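Section 4: Showing the hanger task by hand

Now the fun part - you get to teach Justar with your own two hands!

1. Set the basket at the left of the white work surface.
2. Hold one gripper in each hand and press Record. Wait for the beep.
3. Bring the fingers in on either side of the hanger, slowly and smoothly. 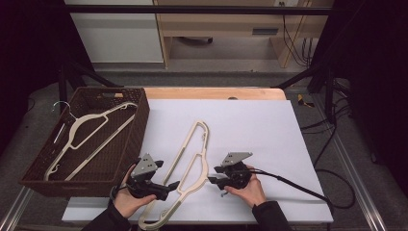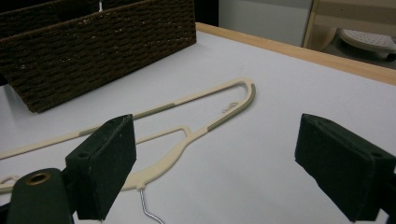 4. Close the fingers, lift, and move the hanger to the basket.
5. Open the fingers, back away and press Stop.

Note: Small differences between runs are great! Turn the hanger a little each time. Plan on 200 runs for a first model, with a break after every 20.

Caution: Keep cables clear of your elbows. Do not squeeze past the soft stop - it wears out the finger pads.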